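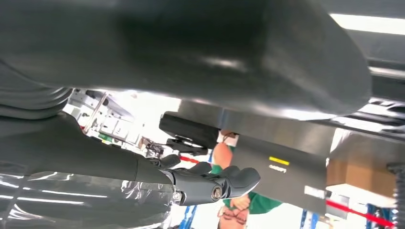 Floor marking tape on office carpet - what holds?

Shop & Studio Setup > Floors and Walls

loubna_b
Posts: 2
We moved into an office suite in October and need to keep a work area marked off on the floor. Concrete would be easy, but we have carpet all the way to the walls and the lease says it has to go back the way we got it. No paint, no screws, no glue.

Right now it's yellow tape put straight on the carpet. It looked fine the first week. Since then the outside corners have started to curl in a few places, and people catch a shoe on them. The vacuum makes it worse. The room is 534 square feet and the marked area is the smaller part of it, so I'm not talking about a huge amount of tape.

Is there a tape made for carpet that comes off clean after a year or so? Or should I give up and use something else?

S. Luangrath
Posts: 1,482
What tape is it? Regular vinyl floor tape is made for hard floors. On carpet it only touches the tops of the fibers, so you have a fraction of the grip. Carpet tape with a woven back does a lot better. I've used the Geston one in event halls. It stays down for months if you vacuum first and then press it in with a roller, and I mean a real hand roller with your weight on it.

Don't stretch it as you lay it. Stretched tape pulls back overnight and the ends let go first.

jhair_lozano
I'd disagree on Geston. It holds, sure, but I pulled some up after eight months and it left a gray line that took two rounds of solvent to get out, and you could still find it if you knew where to look. With a lease like hers I would not do that. I use Trura now. It's weaker, and you replace it every few months. I'd sooner buy tape than buy carpet.

S. Luangrath
Posts: 1,482
Eight months in direct sun? Heat cooks the adhesive. I have never had residue in a room with the blinds down.

jhair_lozano
No sun. Interior room, ceiling lights only. Maybe a different batch.

loubna_b
Posts: 2
It's plain vinyl, from whoever had it in stock. The carpet is a speckled gray, so yellow shows up well and I'd like to keep that color. 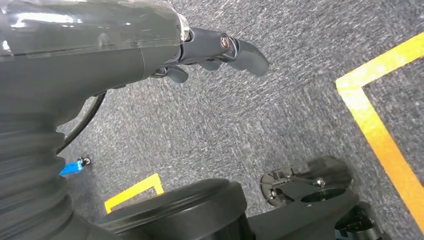 I did the corners by running one strip down, tearing it, and starting the next one on top of the end. From what you're both saying the tear is probably part of the problem. Would it be better to cut them square and butt them together, or cut both at an angle?

byungchul.y
Overlap, but cut it with a knife. A torn end has loose threads or a ragged lip and that is where the vacuum gets hold of it. Overlap a full tape width, then round the outside point off with scissors. A sharp point always comes up before a rounded one.

Mitered corners look nicer in photos. On carpet you get two points meeting and both lift.

cw_yook
We did miters in our place and they've been fine, for what it's worth. Low traffic though. Where people walk through every day I would go with what byungchul.y said.

Also, ask your landlord before you buy anything. Ours (Jondik manages the building) sent over a list of tapes they would accept, and it saved us arguing about the deposit.

S. Luangrath
Posts: 1,482
Good point on the landlord. And whichever one you pick, stick a foot of it in a closet or behind a door and leave it a month - then peel it slowly, low angle, and see what's left on the carpet.

jhair_lozano
Agree with that. Press down hard on the test piece too, otherwise it tells you nothing.

loubna_b
Posts: 2
OK, I'll email the landlord in the morning and get a roll of each for the closet. Is there a roller you'd recommend, or is any seam roller good enough?

byungchul.y
Any seam roller. Get a narrow one.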